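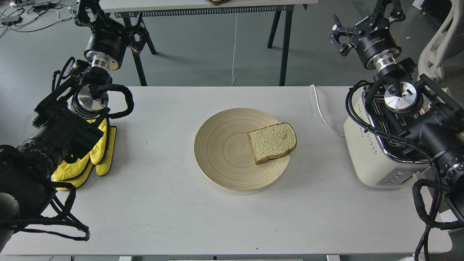 Rebanada sobre plato de bambú, con la tostadora a mano derecha.

Foro Catero > Pequeño electrodoméstico > Desayunos
Tema: Plato de bambú para el pan de la tostadora, ¿sí o no?

migas_y_ley
19 de febrero de 2022
Abro hilo porque en casa llevamos desde enero sin hablar de otra cosa. He jubilado el plato de loza del desayuno y me he pasado al de bambú, de esos con anillos concéntricos y un borde que apenas levanta. Mi teoría es que la loza fría hace sudar la tostada por debajo y a los dos minutos tienes una galleta por arriba y una bayeta por abajo. Con el bambú me pasa menos. Mi mujer opina que me pasa igual y que lo que tengo es un plato nuevo.
¿Alguien más lo usa? ¿Se os mancha? ¿Cómo lo laváis?

Clifford Ouellet
Lo uso y se mancha. Mantequilla, sobre todo, que se mete entre los anillos y ahí se queda a vivir. Lo froto con medio limón, lo aclaro rápido y lo dejo secar de pie. En remojo jamás, que el primero se me abrió como un libro.
Lo del sudor te lo compro a medias. Si dejas la tostada plana suda en el bambú, en la loza y en la bandeja de plata de tu abuela. Se apoya de canto 35 segundos y luego ya la tumbas donde quieras.

pandeayer
¿35? ¿Con cronómetro?

Clifford Ouellet
Con el reloj del horno, que cuenta segundos. Cada cual tiene sus vicios.
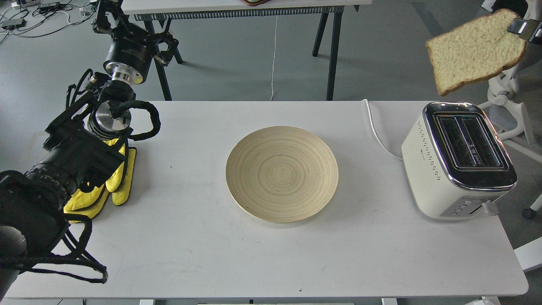
migas_y_ley
La distancia entre plato y tostadora es para mí media batalla, y de eso no se habla en este foro. Yo lo quiero al lado, vacío y esperando, antes de que la rebanada ande por el aire encima de las ranuras, porque si toca buscar plato en ese momento acabas sujetando pan caliente con dos uñas. El cable, mejor como ese blanco, que sale por detrás y se va a la izquierda por el fondo de la mesa. En mi cocina pasa por delante y he tumbado el café 3 veces.

tia_remigia
Pues yo pondría el plato más lejos. Las migas saltan y luego el plato parece el suelo de un gallinero. Bueno, y el borde ese bajito no para nada. Con un pan de pueblo cortado a mano la mitad se queda fuera.

migas_y_ley
Compro de molde, del horno Trullen, y tampoco es que quede centrado. Lo dejo a un lado para tener sitio donde poner el cuchillo, que también es persona.

pandeayer
Nadie en su sano juicio le pone plato a una tostada. Papel de cocina y a correr.

tia_remigia
Pandeayer, contigo no se puede desayunar.

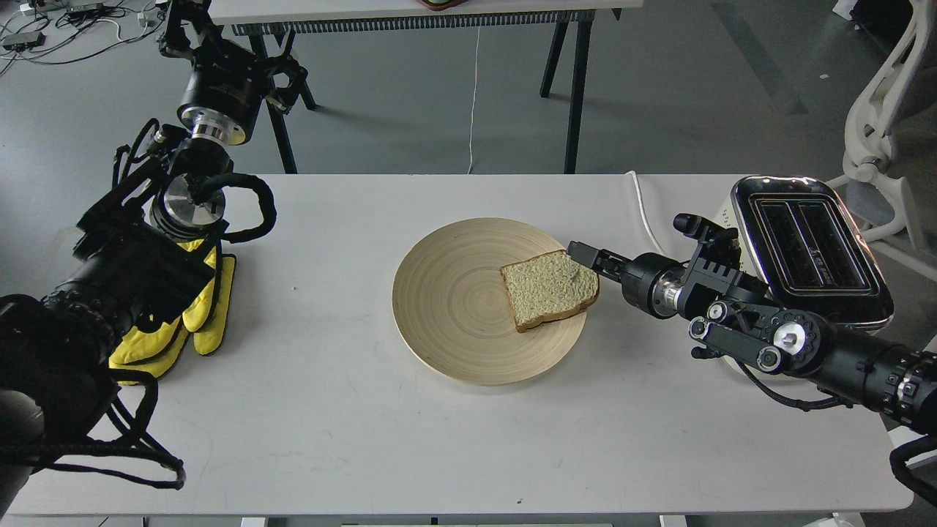

Colton Lapointe
Entro tarde y en contra. El bambú va bien para el pan sin tostar y para presumir. Para tostada recién hecha, rejilla, de toda la vida, y después al plato que a uno le dé la gana. Mi Werkberg traía una que se pone encima de las ranuras y no la he quitado en 11 años. Tampoco la he limpiado mucho, así que consejos de higiene no doy.

Clifford Ouellet
La rejilla encima te tapa las ranuras. ¿Cómo metes la segunda tanda?

Colton Lapointe
No hay segunda tanda. Vivo solo y desayuno una.

migas_y_ley
Una más técnica, ya que estamos. En las de dos ranuras, cuando hago una sola rebanada, me sale más hecha la cara de dentro. ¿La metéis en la de delante o en la de atrás?

tia_remigia
En la mía pone cuál es con una rayita. Mira el manual.

migas_y_ley
El manual se lo comió el perro. Literalmente.

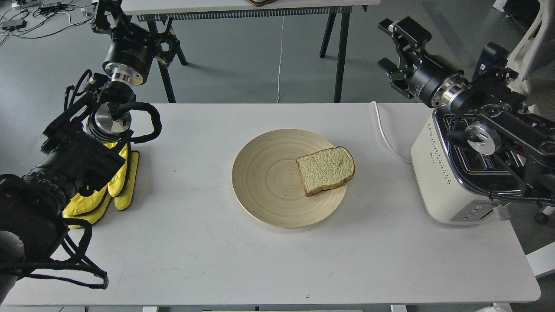 Pan de molde en el lado derecho del plato y la palanca de la tostadora hacia fuera.

Clifford Ouellet
A media tanda le das la vuelta y listo. Y aceite mineral al plato una vez al mes, que se me olvidaba. Aceite de oliva no, se pone rancio y luego todo sabe a cajón.

pandeayer
Acabo de probar con un plato de bambú que tenía debajo de una maceta. Igual que con el papel, pero luego hay que fregar.

migas_y_ley
¿Lo lavaste antes?

pandeayer
Le pasé el papel.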